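Part 4 — Joining the Plakside server and claiming your first plot

Do parts 1 to 3 first. If the launcher still says "no profile found" go back to part 2, step 5.

1. Open the launcher. Pick the Hegarty profile, not the default one.
2. Click the little gear. Set memory to 9 GB if you have it. Less works, expect stutter in big towns.
3. Hit Play. First load is slow — let it sit, don't click the window.
4. Multiplayer, Add Server. Paste the address from your welcome mail. Name it whatever.
5. Join. You land at the Somunville gate.

Note: kicked with "mod mismatch"? Your pack is older than build 173. Update, restart the launcher, try again.

Caution: do NOT drag your old config folder into the new one. Wipes your key bindings and sometimes the map too.
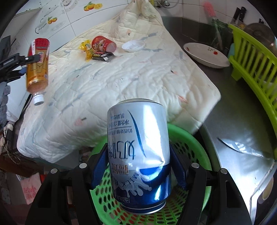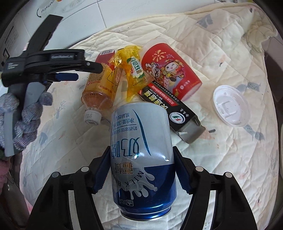
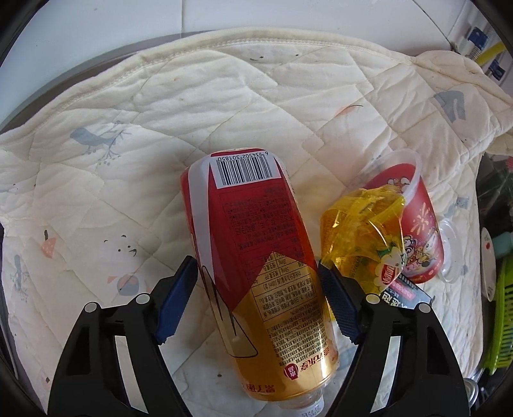

Claiming a plot

6. Talk to the clerk inside the gate. Right click, choose Starter Kit. You get a claim shovel, bread and a bed.
7. Walk out past the Amley bridge. Anything before the bridge is town land and can't be claimed.
8. Hold the shovel, right click one corner. Walk to the opposite corner, right click again. Gold blocks show the outline.
9. Max size for new players is 40 by 40. Goes up to 50 by 50 once you finish the miller quest.
10. Type /plot confirm. Wait for the chime.
11. Put your bed down inside the plot and sleep once. Otherwise you respawn at the gate.

Note: outline is red? You're overlapping a neighbor. Move a few blocks over and redo both corners.

Caution: chests outside the outline are not protected. Staff won't give stuff back. Same goes for animals — fence them inside the line.

Adding a friend

12. Stand in your plot. Type /plot trust and their player name, exact spelling, capitals matter.
13. To take it back, /plot untrust and the name. They keep whatever is allready in their bags.

Still stuck, message Salamatu Wike in the help channel, evenings are best. Send your build number and the last few lines of the log, not a the whole thing.

Part 5 covers shops and the mail box.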